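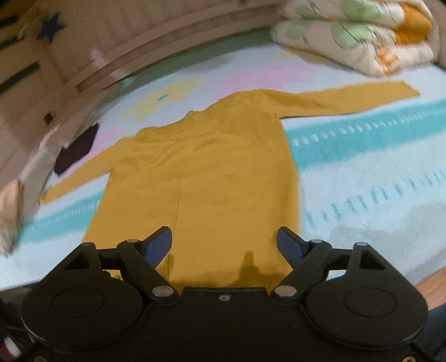
The Whitelaw Practice Ring is a full-height wrestling ring for schools, independent promotions and community halls that present live shows. It is supplied by Bornovby as a complete set: steel frame, deck boards, foam layer, canvas, ropes, turnbuckles and corner pads. The canvas is shipped folded and must be opened out before it is laced to the frame. Spread it flat with the printed side up, with the corners drawn outward. Any fold remaining down the middle should be smoothed toward the edges by hand. A canvas laced over a fold will wear along that line.

Frame and deck

The frame bolts together at the four posts and is braced by two center beams. Each corner post is rated for a load of 700 pounds when the ring is assembled on a level floor. The packed set weighs 385 pounds without the deck boards, which travel on a separate pallet. Two people can move the frame parts, but the posts should be raised by a crew of 5.

Ropes and turnbuckles

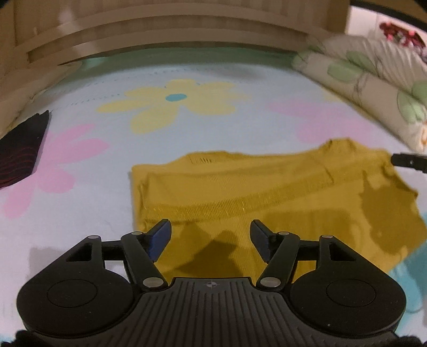 Rope tension must be checked before every training session and again before the doors open for a show. Turnbuckles are tightened in opposite pairs, beginning with the bottom rope. The corner pads fasten with straps and should be removed for storage.

Canvas and skirts

Replacement canvases are available in gray, white and black. Skirts are sold by the side and may be printed with the promotion's name. Artwork must be approved in writing before printing begins. Printed items cannot be returned.

Price and ordering

Whitelaw Practice Ring, complete set: $3,635
Freight: quoted by destination
Collection: Canach depot, by appointment

Orders placed by schools may be invoiced. All other orders are payable in full before dispatch. The Ellholm rope set fits this ring and is listed separately. Rings delivered before June use the older turnbuckle hook and require an adapter, available from the parts desk.

Page revised 8/17/23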